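# Stodeck Household Robotics Course

The **Stodeck Household Robotics Course** is a student project course in which teams teach machines to carry out ordinary domestic chores. It is held at the Stodeck technical college and is open to second- and third-year students of engineering and computing. The course was founded by Thitima Tanasarn, who remains its director, and is best known for its closing competition, the Arroyo Round.

## History

The course grew out of an evening robotics club which met in the college's electronics workshop. Members had built line-following vehicles and simple arms for several years, but Tanasarn considered that such work gave students little practice with untidy surroundings. She proposed a taught course built on household tasks, and the first group of 22 students enrolled in September of the following academic year. Ramiro Montoya, formerly the club's secretary, was appointed as its first instructor.

The practice rooms were fitted out with furniture supplied by Senumwood, a local joinery firm. The present syllabus was adopted on April 10, 2023, when the older module on wheeled vehicles was withdrawn.

## Structure

Teaching is divided into 4 units: grasping, sorting, surface cleaning and laundry. Each team has its own supervisor and keeps a written logbook, which counts towards the final mark. Students begin every unit by performing the chore themselves, by hand, and writing down the order in which they handle the objects. These notes are compared within the team before any programming is allowed.

The sorting unit is the longest. Teams are given mixed household rubbish on a floor and must separate drinks containers from paper and other light waste. Crumpled paper is regarded as the hardest material in the unit, as it has no fixed shape and may be mistaken for cloth. Cans and bottles are easier to recognise but tend to roll when touched at one end.

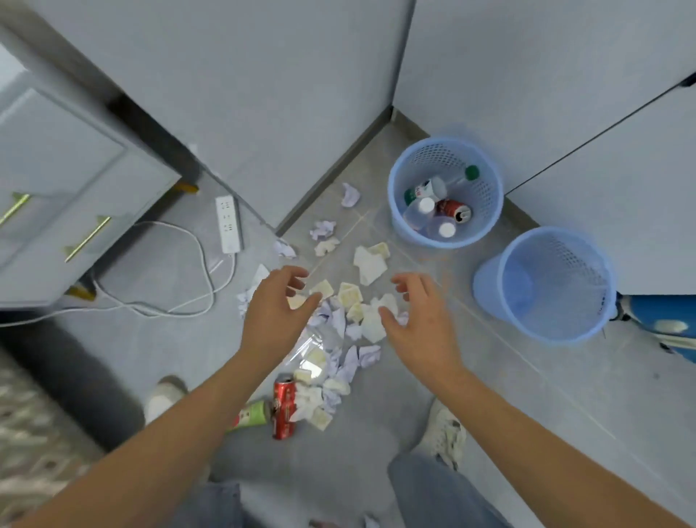
Marks in the sorting unit are awarded for correct separation first and for speed second. An item placed in the wrong bin loses more marks than an item left on the floor — a rule introduced by Montoya after early teams found it profitable to sweep everything into a single container.

Software is written in Plerketti, a teaching language developed at the college by Inmaculada Sepúlveda. It allows a chore to be set out as a series of short steps, each with a condition for stopping.

## Arroyo Round

The Arroyo Round is held at the end of the course and takes its name from the hall in which it is staged. Teams draw a chore by lot and have 80 minutes to prepare. The result is decided by a panel of three, chaired in recent years by Apolline Besson. The winning team keeps its workshop bench for a further year, and its logbook is placed in the college library.

## Reception

The course has been praised within the college for its attention to record keeping. Cayetano Toledo, who reviewed it for the teaching board, recommended that the laundry unit be shortened and that more time be given to sorting. The second recommendation was accepted; the laundry unit has kept its original length.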